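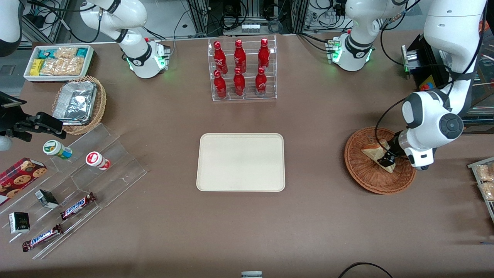

Valovix Two-Tier Clear Bottle Rack
Item 3457

A small countertop rack for bottled drinks. The back row stands on a raised tier so its labels show over the front row. Suits a cafe counter, an office snack table or the end of a checkout.

Acrylic, clear on all sides. Shown with six Coca-Cola bottles, three to a tier. Ships flat in 2 pieces that slot together without tools.

Width: 400 mm
Height of raised tier: 73 mm
Color: clear only
Bottles and food not included

Setting up a counter

The rack takes up little depth, so most customers put it at the back and keep the front for food. A plain beige tray with rounded corners works well in the middle, for serving or for handing over change. Sandwiches in sleeves sit neatly on a round wicker plate to one side. Packets and bagged baked goods are easier to keep tidy in a white rectangular tray than spread out on the counter.

For small bottles, look at the stepped stand from Dromora - also clear acrylic, with angled shelves. It matches the rack and the two can be used on the same table. Wicker baskets and plates are listed under Sisay.

Care

Wash by hand in lukewarm water with a little dish soap. Dry with a soft cloth. Do not use glass cleaner, alcohol or scouring pads, as these cloud the surface. Not for the dishwasher. Fine scratches can be reduced with a plastic polish.

Lift the rack from underneath when moving it, and take the bottles off first.

Ordering

Sold singly. Orders placed before noon leave our warehouse the same day. Racks can be returned unused in the original box. If a piece arrives cracked, send us a photo and we will replace that piece.

The wider version by Trinon is out of stock and expected back in May.

Page updated April 29, 2021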